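Section 4: Setting Up the Refreshment Table

4.1 Scope

This section applies to every self-service refreshment table operated by Bellton Hospitality at the Horkisum and Hunt sites. It covers the table surface, the drinks rack, the baskets and the serving trays. Hot beverage stations are covered in Section 6. Staff should read Section 3 (Hand Washing and Gloves) before handling any open food.

4.2 Items Required

Table cover, brown paper, cut to the length of the table
Rolleo two-tier bottle rack, clear, stock number 3249
Serving tray, cream, stock number 289
Snack tray, white, stock number 233
Round baskets, two
Tongs and cake server
Bottled drinks, packaged snacks and cake as listed on the order sheet

If any item is missing, report it to the supply desk at extension 1006 before starting. Do not substitute glass trays for the cream or white trays.

4.3 Preparing the Surface

1. Wipe the table with the approved cleaner and allow it to dry fully.

2. Lay the brown paper from the back edge toward the front. Smooth out folds with the flat of the hand. Tape the paper on the underside of the table only.

3. Check that the paper lies flat where the rack will stand. A crease under the rack can cause it to rock.

CAUTION: Replace the paper if it becomes damp. Wet paper tears easily and may pull items toward the edge of the table.

4.4 Placing the Rack, Trays and Baskets

1. Place the cream serving tray at the center of the table. Leave it empty until service begins – it is the tray from which guest orders are made up.

2. Stand the bottle rack behind the serving tray. Load the lower tier first, then the upper tier. Turn each bottle so that the label can be read from the front.

3. Set the white snack tray toward the back left corner. Small wrapped packets go along the back, with the larger clear bags at the front. The tray may be filled closely, provided that no bag hangs over the rim.

4. Place one round basket just in front of the snack tray for foil-covered food. Keep the foil closed over the container until the food is served.

5. Place the second round basket to the right of the serving tray for cake. When five bottles are supplied, three stand on the upper tier and two on the lower, and the table is arranged as follows.
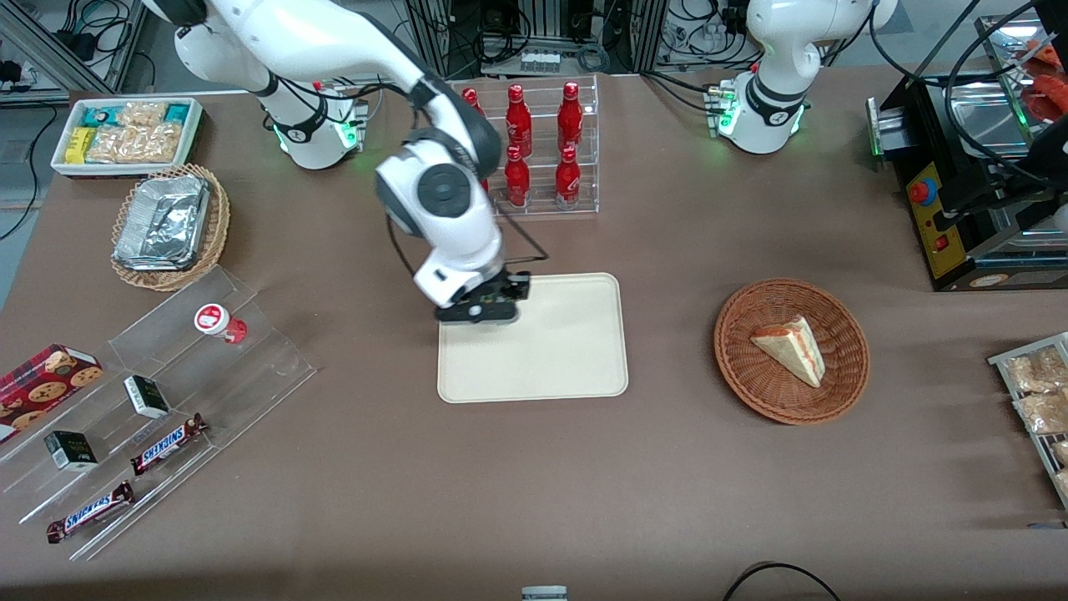

6. Confirm that each basket can be lifted without touching the serving tray. Adjust the spacing if necessary.

NOTE: Cake may be laid on its side in the basket if the slice is too tall to stand securely. Use the cake server for this step and do not press on the top layer.

4.5 Restocking During Service

Restock the snack tray when the front row has been reduced by half. Bring older packets forward and place new stock behind them. Bottles should be replaced one at a time, with one hand resting on the rack to steady it.

Open food removed from a basket must not be returned to it. Discard any slice that has touched the table paper and enter the loss on the service sheet.

4.6 Clearing the Table

1. Remove open food first, followed by the foil container.

2. Return unopened snacks and bottles to the storage shelf.

3. Wash the trays in warm water with mild soap. Brush crumbs from the baskets – do not soak them.

4. Wipe the rack with a soft cloth. Abrasive pads will scratch the surface.

5. Fold the paper inward from both ends and place it in the waste container.

Section last revised 22 August 2021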